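Housekeeping & Storage, unit 2: sorting and bin storage
Handout, 11/05/2022

Bring this to the practical. Reading for next time is the Juvska chapter on shelving, first half only.

Bins first. One bin = one kind of job. Kitchen things with kitchen things, no tools, no cleaning stuff. Check the bottom before loading, wipe out grit and loose paint. Old metal bins flake, so anything used for food gets rinsed after storage, every time.

Order of packing:
- heavy and flat at the bottom
- bowls next, nested if same size
- cups last, upright or inside a bowl
- small round things in a bag or they roll

Load limit for the Ilamik shelf is up to 60 lb per level. Label on the short side, facing out.
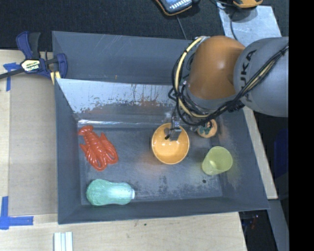
Fig. 1. Orange bowl and yellow-green cup in a gray metal bin. Bowl open side up, cup tipped.

Look at the cup. Tilted cups take up more floor than upright ones and they get stepped on by whatever goes in next. Bowl sitting open is fine if something is going in it, otherwise turn it over (dust).

Exercise: list what you would put in with the bowl and cup in Fig. 1 and in wich order. Half a page. Sketch ok, neatness doesnt count.

Hand in at the Ciltetti room, tray by the door.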